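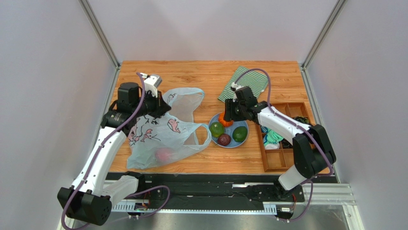

Home | Forums | Members | Search | Log in

Nolton Makers Forum > Workshop and Furniture > Wooden Worktops

Topic: Finish for a light, knotty tabletop used for packing

Posted by smarino_desk
Good morning. I am responsible for the furniture in our packing room at Nolton, and I would like the advice of members before the work is scheduled in July. The table is a light wood with a fine, straight grain and a number of darker knots. It is used for sorting small items from bowls into plastic bags, and it is in use on most working days. The top is 55 inches long and 23 inches deep.

The present finish is a thin oil that was applied before I took up this position. Two proposals have been made to me. The first is to sand lightly and apply Skesska hard wax oil, two coats. The second is to apply a clear film varnish and leave it for the life of the table. I would be grateful for comments from anyone who maintains a similar surface.

Settimio Marino

Reply by tuhiwai_joinery
Please use the hard wax oil. A film varnish looks very good in the first year, but a packing table is scraped all day by trays and bowls. Once the film is broken, dirt works under the edges and the whole top has to be taken back to bare wood. Oil can be repaired in one spot over a lunch break.

The knots should be checked before any coating is applied. If resin is present, wipe them with denatured alcohol and allow them to dry fully.

Reply by X.Hao
I must respectfully disagree with the previous member. Our department has maintained varnished tops for 6 years and only one has required refinishing. The difference, in my view, is that we require a tray under every bowl. A wooden tray with a felt base does not mark the surface, and it keeps loose pieces from rolling to the floor.

There is also the matter of the bags. Thin plastic bags tend to cling to a freshly oiled top, particularly in warm weather, and staff then find it difficult to open them with one hand. Varnish does not present this problem.

Xinyi Hao

Reply by tuhiwai_joinery
The clinging that Xinyi Hao describes is a sign that too much oil was left on the surface. The excess must be wiped off within the time stated on the can. I accept the point about trays, and I would recommend them with either finish.

Reply by bench_and_rail
May I ask how the edges of the table are protected? The top itself seldom fails first. On ours, the front edge was worn pale where people lean, while the middle was still in good order. We now round the front edge slightly and give it an additional coat.

Reply by smarino_desk
Thank you for these replies. The front edge is the most worn part, as suggested. I can confirm that trays are already in use for the bowls, although not all of them have felt, and I will order a roll of it.

With regard to color, the room has pale gray and pinkish walls and the management would prefer that the wood remain light. Does the hard wax oil turn yellow?

Reply by tuhiwai_joinery
All oils darken pine and similar woods to some degree. The Manico pale oil contains a little white pigment and I have found it satisfactory on light tops. Test it on the underside first, and include one of the knots in the test area. The pigment can settle in small cracks in a knot and leave a chalky ring.

Reply by X.Hao
A water-based varnish will also remain light, and I maintain my recommendation. The member should, however, choose a matte product. A gloss top reflects the ceiling lights, and it is tiring to sort small items against the glare.

Reply by smarino_desk
I will prepare test patches of both finishes on the underside on Wednesday and report the results in this topic. Bags will be left on each patch overnight - a useful check, I believe, on the question of clinging.

Filed under: Tables and Worktops, Oils and Varnishes, Packing Rooms

Comments (3)

grainline: Very helpful discussion. We have the same knots and had not considered the alcohol.

pkg_room_2: Please post the results for the matte varnish as well. Our oiled table does hold on to the bags.

oldplane: I would still choose wax alone for a table of this kind, renewed every spring.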